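Chapter 7
Surfaces, Covers, and Seams

Every object that is handled, thrown, rolled, or struck has an outer surface, and that surface governs much of how the object behaves. In Chapter 6, students considered the shape and weight of common objects. The present chapter turns to the materials that cover them and to the lines along which those materials are joined. Readers should have completed the measuring exercises at the end of the previous chapter before they begin.

The word "cover" is used in this book for any outer layer that can be told apart from what lies beneath it. The skin of an orange is a cover. So is the cloth on a sofa cushion or the paper on a parcel. A steel ball bearing, by contrast, has no cover in this sense, although it has a surface like any other object. Students often confuse the two terms in written work, and instructors are asked to correct the error early.
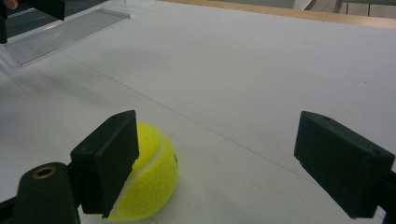 Sports balls offer a convenient place to start, being cheap, familiar, and made in many kinds. A flat sheet of cloth cannot be wrapped around a ball without folds, so a cloth cover must be cut into shaped pieces that meet along a seam. On a tennis ball the seam takes the form of a long curve, and only part of it can be followed from any one side. The white line that sweeps up across the yellow-green felt and bends back down again belongs to a single closed path, which a student may trace with a fingertip by turning the ball slowly in the hand. The fuzzy texture of the cover is of equal interest and is taken up in Section 7.3.

Section 7.1 sets out the terms used to describe a surface: smooth, rough, napped, ribbed, and coated. Section 7.2 deals with seams and includes the cutting patterns first prepared by Benedikt Zürcher for the Nurbridge course. Section 7.3 concerns friction and wear. It contains the rolling exercise, in which a ball is released from a low ramp onto a bare tabletop and then onto a strip of carpet 1000 millimeters long. Results are entered in Table 7.2, with 20 trials for each surface.

Students will need a ball with a visible seam, a length of string, a soft pencil, and a ruler. Safety scissors are required for the cutting patterns only. All measurements in this chapter are given in millimeters.

Nurbridge School Texts | Permissions and corrections: Editorial Office, Nurbridge | All rights reserved | Back to top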